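Last updated: January

Fiction | By the night desk

THE STALLBRIDGE BUS

Missed it by a hair. Saw the back lights go up the hill past the feed store and that was that, the last bus to Stallbridge, 10 o'clock, gone.

She stood there with the bag. Heavy bag. Her mother's things, or what the home had called her mother's things. A robe, a clock, slippers, a tin of buttons. They'd made her sign for it. Two signatures, one for the bag and one for the room, and the girl at the desk kept saying take your time while looking at the door.

Plerndale at night. One street and a half. The bar was shut on account of the weather. The diner had its chairs up. There was the depot with a bench and a heater that ticked, and a man behind the glass doing a crossword.

"Next one to Stallbridge?"

"Morning."

"What time in the morning?"

"Six. Six and some."

She sat. Got up. Asked if he was going to lock the place and he said he was suposed to, and went back to the crossword. So she sat again.

It was 129 miles to Stallbridge and she had made the trip every Wednesday for most of a year. Up on the noon bus, back on the ten. Knew every barn. Knew the water tower at Starkberg with the name painted over, and the spot past it where the radio went out and the driver would hum instead. She never once missed it going home. Tonight of all nights.

She took the clock out. Little travel clock, folds shut, red case. Stopped at twenty past four, who knows which twenty past four. Wound it. It ran. She held it against her ear like a kid with a shell and then felt stupid, and the man was looking.

"Works?" he said.

"Seems to."

"They don't make them to wind anymore."

"No."

That was the whole conversation for an hour.

Her brother called at eleven. She let it ring out. He called again and she picked up and he said are you home and she said yes. Why say that. It was easier than the other thing. He said was there much, and she said no, a bag. He said what about the ring. She said what ring. He said you know what ring, and she did know, and she said it wasn't on the list. A long breath on his end. Well, he said. Well, okay. Get some sleep.

There had been a list. She had it in her coat. Robe, clock, slippers, buttons, glasses (1). No ring. Her mother had given the ring to somebody, or dropped it down a sink, or it had come off in the bath when her fingers got so thin. Or it never left the house. She went through the house in her head, room by room, drawers and all. Behind the stove. The pocket of the green coat. She got as far as the stairs.

Then she thought, buttons.

The lid was stiff. She had to use a key on it, and it came up all at once and half of them went on the floor, rolling under the bench, under the heater, everywhere. The man came out from behind the glass. First time she'd seen the bottom half of him. Bedroom slippers. He got down on his knees and didn't say anything, just started picking up.

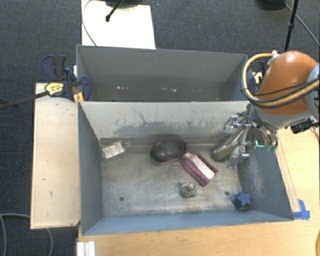
Aidoo
Staff writer, fiction

They went under everything. Coat buttons, shirt buttons, a big brass one with an anchor that she remembered from a jacket she'd had when she was five or six. He passed them up to her in handfuls with the dust on. She put them back one at a time and looked at each one.

No ring.

A baby tooth, though. Wrapped in a bit of tissue, the tissue gone yellow. Hers or her brothers, no way of telling now.

"That all of them?" he said.

"I don't know how many there were."

He checked under the heater again anyway. Came up with one more, small, white, four holes, and set it on the bench next to her and went back to his side of the glass. Turned the lights down on his end. Left hers on.

She slept some, sitting up, the clock going in her lap. When she woke there was blue in the window and a bus in the lot with its engine running and she thought, call him. Tell him about the tooth.

She'd do it from the road. Before Starkberg, before it all cut out.

---

Get new stories by email. Enter your address to join the newsletter. You can unsubscribe at any time.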